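Flullen changes the rules for flowers at its town cemetery

February 21, 2026

The town of Flullen has new rules for what people may leave on the graves in its cemetery on the Buzatu road. The town council approved them this week after a discussion that started already in October. From the beginning of spring, fresh flowers may stay on a grave for 18 days, and artificial flowers may stay for one season. After this time the cemetery workers will take them away.

Until now there was only one old rule, which said that graves must be kept "in a decent state." Each family understood these words in its own way. Some families cleaned the grave every week, and others came one time a year and left a large arrangement which stayed until the next visit. In the older part of the cemetery, where the paths are narrow, the wind carried leaves and petals from one grave to another, and many of them ended in the drain along the lower wall.

The drain was the main reason for the change. Last October it was blocked during heavy rain, and water stood on the lower path for 3 days. When the workers opened the drain, they found mostly cloth petals, plastic stems and small pieces of wire. The repair was paid from the money that was planned for new benches, so the benches will have to wait for another year.

Tharindu Navaratnam, who manages the cemetery for the town, said he understands that the subject is a sensitive one. "For many people the flower on the grave is the only thing they can still do for somebody," he said. "I do not want that they come here and find it gone without a word. So we will always put a card first, and the card will stay 2 weeks before we touch anything."

The card will be yellow and will have the phone number of the cemetery office on it. A family that lives far away can call and ask for more time. The office will also keep the removed items in a shed behind the chapel until the end of the season, and families can collect them there on any morning when the office is open.

The cemetery has 417 graves that are visited regularly, according to the office. Almost half of them have artificial flowers during the winter months, when fresh ones freeze in one night and the shop at the gate is closed.

Not everybody is happy with the decision. At the council meeting, several residents asked why artificial flowers should be removed when they still look good. One woman said that she buys silk roses from Hormont, a shop in Plellemico, exactly because they keep their color for years, and that they are not cheap. The council answered that an arrangement in good condition can be renewed for another season with a short visit to the office. There is no fee for this.

Other residents wanted a stricter rule. A group from the streets below the cemetery had asked for a full ban on plastic flowers, such as some other towns already have. The council did not accept this proposal, but it will look at the question again after the first year.

The rules also say how an artificial arrangement has to be made. Flowers and leaves must be fixed in a heavy pot or in a closed base, and single stems may not be put directly into the ground. Glass containers are not allowed anymore. Wire must be covered with tape at the ends, because workers have cut their hands on it. Leaves that have come off their stem should be taken home or put in the gray bin near the gate, and not in the compost.
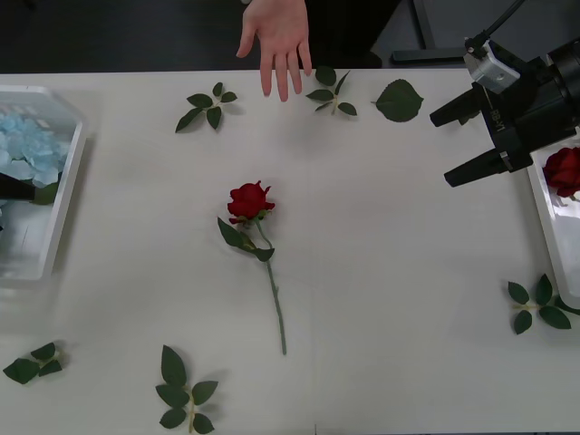
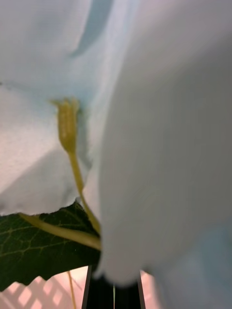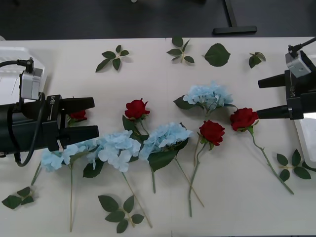 Artificial leaves, a white flower seen from very near, and flowers with separate leaf sprigs on a white table.

What families should do now

Families do not have to do anything before spring. Arrangements that are on the graves today will be counted as new on the first day of the new rules, also if they have been there for a long time. The full text hangs on the board at the gate and can be read in the town hall of Flullen.

People who need help with carrying a heavy pot can ask at the cemetery office. The small cart for visitors has been repaired and stands again beside the water tap.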